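Trircombe play and loan room - table check
August 31, 2025. Checked by Eliseo Quezada.

Cloth flat, no trip edge: OK. Blue again, I see.
Tape measure: lock button to be tried before it goes back in the tray. It bit me in June and I hold grudges.
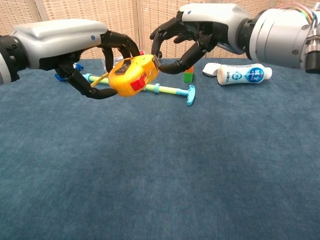
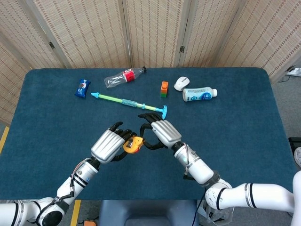 Toy pump: look for cracks at the handle end. Pass.
Building blocks: no chewed corners. Pass, to my surprise.
Plastic bottle: not on the inventory - bin it.
First aid box: 2 bandages left out of 20. Ctibor Murín to restock, and to explain.
Next check: form 3, same pen if anyone returns it.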